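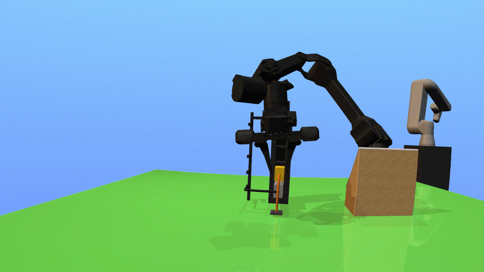
The Lollirex demo cell on its green floor, black arm up front and the smaller gray one behind

Lollirex Demo Cell (simulation package)

I got to see this one run at the Skonham open day in November and came home wanting it on the site, so now it is! Lieselotte Görtz had it up on the big screen in the hall and let people take turns at the controls (I went twice, sorry to whoever was behind me).

You get the whole cell ready to load: the big black arm with its two-finger gripper on a wood-grain pedestal, the gray arm on a black one, and the little colored parts to practice on. The yellow block is the one everybody goes for first. I'd say start there too, and leave the skinny orange rod until you've got a feel for the gripper.

What I liked best is how easy it is to start over. Make a mess, hit reset, go again. Lieselotte showed us the Drakis add-on as well, which saves your runs so you can play them back at half speed. It's sold separately, but if you teach a class I'd get both.

The package comes with 16 practice tasks and almost 2,000 saved runs to look through. It needs the Frade viewer, version 3 or newer, and that's a free download.

Item no. 3048
Single seat or classroom license
Delivered by download link, usually the same afternoon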